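Viltska mounting plates, pair: six months on a two-arm bench

Reviewed by Zawadi Rotich, 14 March 2025

Rating: 4 out of 5

I look after one bench cell with two small white arms on it, both fixed along the back edge of a brown tabletop. When we set the cell up, the arms were bolted straight to the top with the steel feet that came in the box. Those feet held, but every time an arm came off for service it went back on slightly turned, and I lost a morning getting the two arms to agree with each other again. The Viltska plates were bought to fix that. A pair cost us 375 pounds from Lungu, delivered, with screws and one hex key.

Each plate is a clear square that goes between the base of the arm and the table. The edges light up green when the plate has power. The light is driven from a lead at the back and has nothing to do with the arm's own state, so do not read it as a status lamp. I asked Lungu if it could be wired to the arm's enable line and was told no.

Fitting

The printed sheet is short and good. You drill four holes per plate using the paper template, and the template is accurate if you print it at full size. Mine came out of the office printer slightly small the first time. Check it against a steel rule before you pick up the drill.

The plate goes down first and the arm goes on top, located by two dowel pins. The pins are tight. I put a smear of light grease on them and lowered the arm with a second person holding the elbow. Tighten the base screws in a cross pattern, a little at a time. The sheet gives a torque figure and I would stick to it, as the plate will mark if you go over. One of ours has a small bruise under a screw head from my first attempt.

Both arms were on and wired by the middle of the afternoon. The Inau calibration routine took the rest of the day, mostly because I had the left and right arms swapped in the settings file. That was my mistake and it would have happened with any plate.

In use

Our cell does desk tidying work, picking up stationery and putting it into holders. The arms fold back towards their bases between runs and the objects get set out by hand.

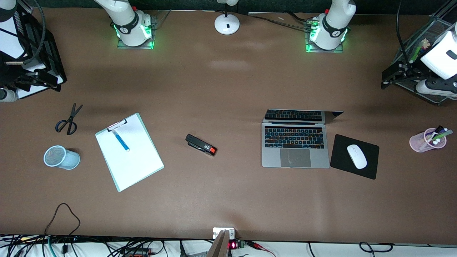
The bench with both arms on their plates, lamp base between them.

Since fitting, the right arm has been off twice, once for a wrist joint and once for a noisy cable clamp. Both times it went back on the pins and passed the position check without a full calibration. That alone has paid for the plates as far as I am concerned. The left arm has not needed to come off.

The job log on the controller showed 2,399 completed picks on the right arm when I last looked. I check the base screws on the first working day of the month. Up to now I have found one that would take a slight nip, on the right arm.

What I don't like

The power leads are too short. Ours had to be extended to reach the supply below the table, and that area was crowded enough already. If you are starting from nothing, plan where the leads will drop before you fix the plates down. I did it afterwards.

The clear material shows dust and scratches. Wipe it with a damp cloth and keep solvent off it. The light is also brighter than it needs to be and there is no dimmer. With the room lights down it throws green onto the tabletop close to the base, and I had to redo the exposure on our overhead camera.

Spare dowel pins are not sold separately. I dropped one down the back of the bench and ended up turning a replacement from rod.

Compared with the Jindwood feet

I had a Jindwood set on loan before buying these. They are plain steel, cheaper and heavier, with longer slots that give you more room if your holes are off. They have no pins, so you are back to lining things up by eye. For an arm that stays put for years I would buy the Jindwood. For one that comes off now and then, the Viltska.

Lungu rate the plates for 2,000 hours of light. I can't comment on that yet. I have the next full service booked for April and will add a note if the pins have worn.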